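Will a Robot Ever Put Away My Laundry?

By Mathias Kaufmann
August

214 shares | 3 comments

I have a chair in my bedroom that has not been sat on in years. You probably have one too. It holds the clothes that are too clean for the hamper and too worn for the drawer, and every so often I stand in front of it and think, surely a machine could do this by now. Cars park themselves! My phone knows what song is playing in the grocery store!

So this summer I went looking for the machine. I spent two days at Grilora, a small company that wants to sell a robot for tidying up, and one long afternoon at Stelten, a shop that packs gift hampers and has been trying to automate the dullest parts of it. I came home with a notebook full of scribbles and a new respect for my own thumbs.

The first thing I learned is that chores come in a very different order of difficulty for a robot than they do for me. I hate scrubbing the oven. I don't mind moving a basket from the table to the shelf; I do it while talking on the phone. Po-yen Man, who runs the testing room at Grilora, laughed when I told her that.

"Baskets kept us busy all spring," she said. "A cardboard box is easy. It's stiff, it's square, you squeeze it and it stays a box. A woven basket gives a little. Then you have to decide where to hold it, and how hard, and whether something in there is going to tip."

She let me try the job with a hand-held gripper, the kind where you work the two fingers yourself and find out what it's like to have no palm. I was terrible. I've carried baskets my whole life and I could not work out how to come at the thing. From the side? By the corner? I kept creeping up on it like it might bolt.

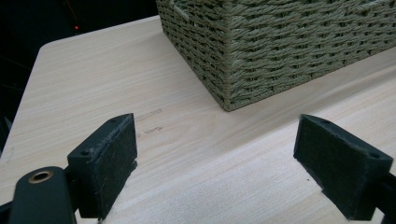 What the felt is for

I had pictured robot fingers as shiny metal claws, probably because of the movies. The ones I used had dark felt-like pads on the inside faces, a bit fuzzy at the edges, like the stuff you stick under chair legs. Po-yen told me the team had gone through a whole drawer of materials. Rubber grabbed too well and dragged the cord out of line. Bare plastic slid. Felt was somebody's idea late one evening, and it stuck around.

Then there's the seeing. I look at a green basket on a pale table and I know at once where one stops and the other starts. A machine has to work that out every time, with shadows on the wood and a weave that repeats itself over and over. Move the lamp and it may have to think again. I asked if they could just keep the lamp in one place, and got a very patient look. People's homes, it seems, have windows.

So how good is it?

Better than I expected, and slower than I can stand. The week I visited, Grilora's robot had tried the basket job 166 times and finished 40 of them without a person stepping in. I watched it line up, stop, back off, line up again and then set the basket on the shelf so gently that I wanted to clap. I did clap, in fact. Then I realized my coffee had gone cold.

At Stelten things were both duller and more impressive. Their machine does one job – it lifts flat trays off a stack and puts them on a belt – and it had done 2,673 of them in the shift before I got there. It doesn't care about lamps, as the trays always come from the same spot. But when a customer orders a hamper in a soft basket with a bow on top, the order goes down to the far end of the room, where people pack it by hand (and do it in the time it took me to find my pen).

I asked the shift lead whether she was worried about her job. She said she'd be worried when it could tie the bow.

My chair, for now

I really wanted to end this with a date. Grilora would like to have something in homes in a few years, and they were careful to say "would like." The price they're hoping for made me cough. Po-yen has no robot at her own place. She has two kids and a rule about shoes.

As for me, I cleared off the chair the weekend I got back, mostly out of guilt. It's full again. There's a sweater on top that I picked up this morning with one hand, shook out, sniffed and put back down, and I'd love to see anybody write the software for that.

Comments (3)

jivden_fan
We looked at a tray lifter for our bakery and the price was fine, but it wanted every tray to be the same. Ours are from four different decades. Back to lifting by hand!

R. Sivakumar
Good piece. I'd have liked more on the speed. A robot that takes ten minutes over a basket is still useful if I'm at work all day and it doesn't need watching.

Marlene
I have the chair AND a treadmill. Call me when it does treadmills.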